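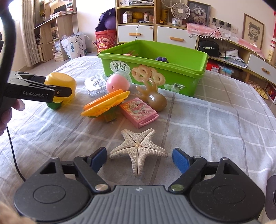 Convocatoria: participantes para la prueba doméstica del altavoz Cikudano

Flimau busca hogares que quieran probar en casa un altavoz inteligente antes de su salida a la venta. El aparato se llama Cikudano y funciona con órdenes de voz en castellano. La prueba empieza en octubre y termina en diciembre. La participación es remunerada.

En qué consiste

Cada hogar recibe 2 altavoces, uno para la sala y otro para la habitación que elija el participante. Hay que conectarlos a la red wifi de casa, vincular un servicio de música y usarlos con normalidad durante 9 semanas. Pedimos un mínimo de 30 minutos de uso al día, que no tienen por qué ser seguidos. Sirve cualquier uso: música, radio, pódcast, temporizadores, alarmas o consultas.

Al final de cada semana se rellena un cuestionario en línea. Las preguntas tratan sobre las órdenes que el altavoz no entendió, los cortes de sonido, el volumen entre pistas y el paso de la música de una habitación a otra. El cuestionario se puede guardar a medias y terminar al día siguiente.

Habrá además dos entrevistas por videollamada, una hacia la mitad de la prueba y otra al final. Se hacen en horario de tarde, a partir de las 17:00, y las lleva la consultora Vincze, que se ocupa también de la selección.

Requisitos

Ser mayor de edad y residir en la península.
Tener conexión a internet fija en casa. No admitimos conexiones compartidas desde el móvil.
Tener contratado un servicio de música en streaming, individual o familiar.
Disponer de un teléfono con el sistema operativo actualizado para instalar la aplicación Dumov, desde la que se configuran los altavoces.
Contar con el consentimiento por escrito de todos los adultos que vivan en la casa.
No trabajar en empresas de electrónica de consumo, audio o publicidad.

Se valorará que en el hogar vivan personas de edades distintas y que se hable con acentos diferentes. También nos interesan las casas donde se oye música con la televisión o los electrodomésticos encendidos. No hace falta haber tenido antes un altavoz inteligente.

Compensación

Los participantes que completen la prueba se quedan con uno de los altavoces y reciben un pago por transferencia, cuyo importe figura en el acuerdo de participación. El segundo altavoz se devuelve con la etiqueta de envío prepagada que va dentro de la caja. Quien abandone antes del final devuelve los dos aparatos y cobra la parte correspondiente a las semanas completadas.

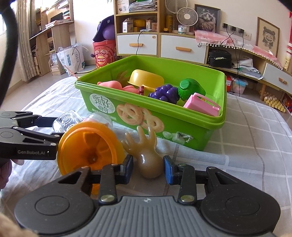 ¿Se graba lo que se dice en casa?
El altavoz guarda únicamente el audio posterior a la palabra de activación, hasta que termina la orden. Esas grabaciones se usan para corregir errores de reconocimiento y se borran al cerrar la prueba. El participante puede escucharlas y eliminarlas en cualquier momento desde la aplicación Dumov. El micrófono se apaga con el interruptor de la parte trasera.

Confidencialidad

Los altavoces de prueba no llevan el acabado definitivo y algunas funciones pueden cambiar. Por ese motivo no se permite publicar fotos, vídeos ni comentarios sobre el producto hasta su presentación. Las visitas pueden estar presentes mientras se usa, siempre que se las avise de que hay un micrófono encendido.

Cómo apuntarse

La inscripción se hace con el formulario de la página de Flimau, apartado «Pruebas en casa». Se pide el código postal, el número de personas del hogar, el servicio de música que se utiliza y el modelo de teléfono. Solo se admite una solicitud por domicilio.

El plazo se cierra en septiembre. Vincze llamará a los preseleccionados para confirmar los datos y enviar el acuerdo de participación. Las solicitudes no seleccionadas se eliminan al empezar la prueba, salvo que se marque la casilla para recibir futuras convocatorias.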